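Dorance Grippers Board > Handheld and Teleop > Faults and Safety

Gripper losing its zero when food gets in the jaws

sallwood_kit
Jun 15, 2022
Okay, this one has been fun to chase! We record with a pair of handheld grippers, and one of them started reading closed when it was open. It was fine through episode 351, then the width jumped around for the next 400 or so before I caught it. I'm pretty sure it's food working its way down behind the finger. Has anybody sealed theirs?

paisan_dan
Love a good jaw mystery. Did you check the cable first? Mine did the same thing in May and it was a loose plug the whole time.

sallwood_kit
Swapped the cable, same jump. I wiped the slots out and it behaved for an hour - then back it came.

mudlark7
Not convinced. Residue gives you slow drift, and a jump sounds electrical to me. Log the raw counts and see. My good one sits at 2,729 closed.

sallwood_kit
Great call, trying that tonight. Mine says 2,815 closed, and 2,729 right after a wipe! Plastic containers are the worst for it, the leftovers stick to everything and the fingertips go right in there.
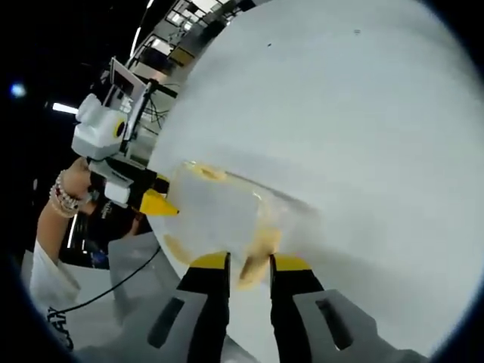
mudlark7 wrote back that a number coming back after a wipe does point to dirt, but I'd still throw out every episode after the first jump. Bad widths can make an arm squeeze way too hard on playback.

paisan_dan
Throw out all of them? Re-zero and check a few first. And unplug before you wipe, please.

sallwood_kit
Unplugging, yes! Pulling the fingers off tomorrow, will post the counts.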